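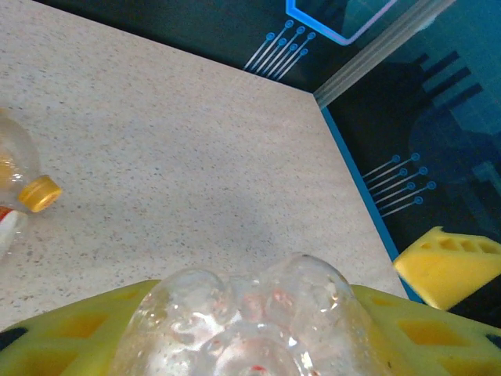 Tarnine bottle sorting notes - README

Tarnine is a set of notes and pictures on clearing drinks bottles off a worktop and into a bin. Gerardo Malabanan started it after reading one too many leaflets claiming that people sort well if the bin is close enough. I doubt that, and the worktop matters more than the leaflets allow. A pale beige top with dark flecks is kind to an orange cap and unkind to clear plastic, so treat any "missed item" label with care.

What is in the folder

notes.txt - 2877 lines, one per bottle handled
labels.csv - cap colour, label colour, lying or standing
queries.txt - 33 entries Angelica Ignacio and I could not agree on 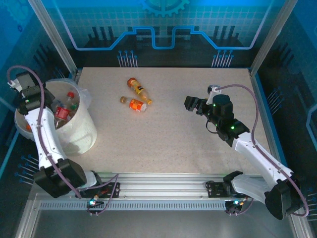

Cap colour is the field I trust most, and even that only so far. Trivell, the older list we borrowed our headings from, assumes a cap tells you what sort of bottle it is. It does not. With an orange cap and a brown cap side by side on the worktop, and red and green ones already in the white bin, you have learnt something about caps. We kept the column because it is quick to fill in - about 4 seconds a bottle - and left "drink type" blank.

Known problems

Bottles that overlap were logged as one item until February. Five were split by hand afterwards and the rest were left alone. "Container" and "bottle" are used loosely, and I would not build a count on either. 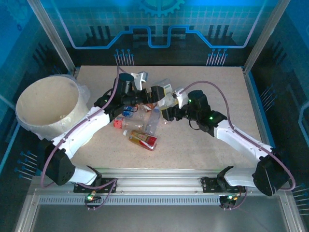
Clear bottles and containers in a loose pile, with the round bin to the left.

Questions to Angelica. Last changed Nov 17, 2019.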